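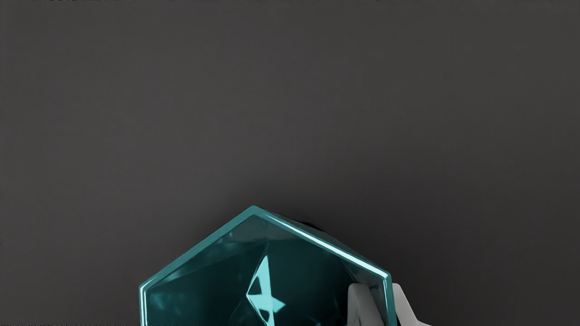
How many runs do we keep per object pose? Five. Past that the policy sees the same approach over and over and the training set just gets heavier.

February 27, 2025
Entry by Janaína Sales

Simulated grasps for the Gadis set, teal part. Plan was 80 episodes split over both camera views, with the start pose drawn fresh each time. Everaldo wrote the new sampler - it now rotates the part as well as shifting it, which the old one did badly near the edge of the table.

Threw out 14 episodes. Most had the fingers closing on the rim at an angle I would not want copied. A few had the wrist view lagging the arm state by one step, so the labels did not line up. Edivaldo thinks the lag comes from the logger and will look at the write buffer. 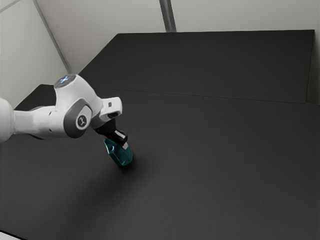

What gets saved with each step? Both views, joint angles, gripper width and the commanded motion. Contact forces go in a separate file and are not used for training yet.

Changed the light position between batches. Kept the table dark gray for now, will vary it in March once the baseline is trained. Struan wants failed grasps kept with a flag and I agree, so the 14 are in the rejects folder, not deleted.

To do:
- rerun the lag check on 20 episodes
- ask Vinzenz for the Kenness mesh with the corrected scale
- write down the seed this time

Contact: Pimard lab notebook, Janaína Sales | © 2025 Pimard | Back to top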